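Magazine > Food & Drink > Long Reads

Kitchen Stories

August issue
By the Features Desk

The Same Tea, Two Towns Apart

The first cup of tea I made after moving to Balell had a skin on it. I drank it anyway, standing up among the boxes, and then made another from a different bag, because surely the tea had gone stale in the van. Same skin, same flat taste, like tea that had been described to me over the phone. It took me an embarrassing number of cups to suspect the water.

Water! I had lived 31 years without giving it a thought. In Gikley, where I grew up, it comes off the hills so soft that soap won't rinse off your hands, and every kettle I ever owned there was as clean inside on the day I gave it away as on the day I bought it. Balell sits on limestone. The rain goes down through the rock, takes its time, and comes up carrying calcium and magnesium with it. The town's report puts the hardness at 181 milligrams per liter, and you can read that figure on the inside of any kettle in the county.

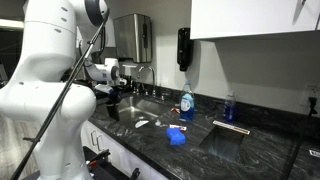 At the sink, where every cup gets its start.

Once you start tasting water you can't stop. I began carrying jars. A friend coming down from Gikley would be asked to fill two at the kitchen tap before leaving, and I would line them up with the local stuff and brew the same tea in each (same mug, same four minutes, same slightly fussy thermometer). The difference is wonderful. Soft water gives you a bright, clear tea that smells of something before it gets near your mouth. Hard water gives you a darker cup with a dull middle and that film on top, which forms when calcium meets certain compounds in the leaf and air gets involved. A squeeze of lemon clears it right up, and I now believe a good many lemon drinkers picked up the habit in limestone country.

But soft doesn't win everything, and that was the part that really got me hooked. Coffee wants some minerals in the water. Made with my precious Gikley jars, the house blend from Fisico - a little roaster with a counter at the back of the covered market - came out thin and sour. Made with Balell water it was heavy and a bit chalky. Half and half, it was the best coffee I have ever made at home, and I walked around the kitchen telling the dog.

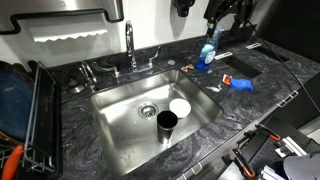
Bakers have known all this forever. At Gajdoš, the bakery by the bus station, they open at a quarter to six, and they will talk about water as long as there isn't a line. Hard water firms up a dough. Very soft water leaves it slack and sticky, and a baker who moves between the two has to learn the feel of it over again. Home cooks have less of a sense of what is coming out of which tap. Plenty of kitchens now look like this one, with a tall chrome gooseneck, a lever on each side of it, and a smaller spout off to the left that might well be for filtered water, and people fill the pasta pot from one and the glass from another without tasting either. Try them side by side some evening. Also look at the droplets left behind on the steel: where the water is hard, each one dries to a little white ring, and those rings are the same stuff that is in your cup.

Beans are the other big one. I had written off dried chickpeas as a food for people with more patience than me. After an overnight soak in hard water, mine took 47 minutes longer to soften than a batch cooked in water from the hills, and even then they had a leathery jacket on. The calcium strengthens the skins. A pinch of baking soda in the soak fixes most of it, and my hummus has been so much better since then that I have become a bore on the subject at parties.

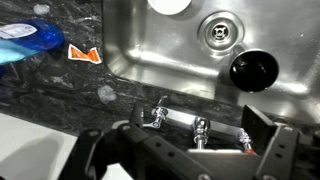
Then there is the question of what to do about it, and my answer is less than you'd think. A filter jug takes the edge off for tea, as long as you change the cartridge when you're supposed to. Boiling drops some of the minerals out as scale, so a kettle boiled and left to settle pours a slightly softer cup. Vinegar or citric acid will strip the scale out of the kettle itself in half an hour, and it fizzes in a very satisfying way. A whole-house softener was quoted to me at 1000 dollars before fitting, and I decided I could live with the rings.

What I'd really suggest is the jars. Ask anyone who is visiting from somewhere else to bring you some of their tap water. They will think you're strange, and then they will taste it next to yours at the kitchen table and want to know what their own coffee would be like with your water in it. My last guests went home to Gikley with six full jars of Balell's finest rolling around in the trunk, and they have already written to say the bread came out taller.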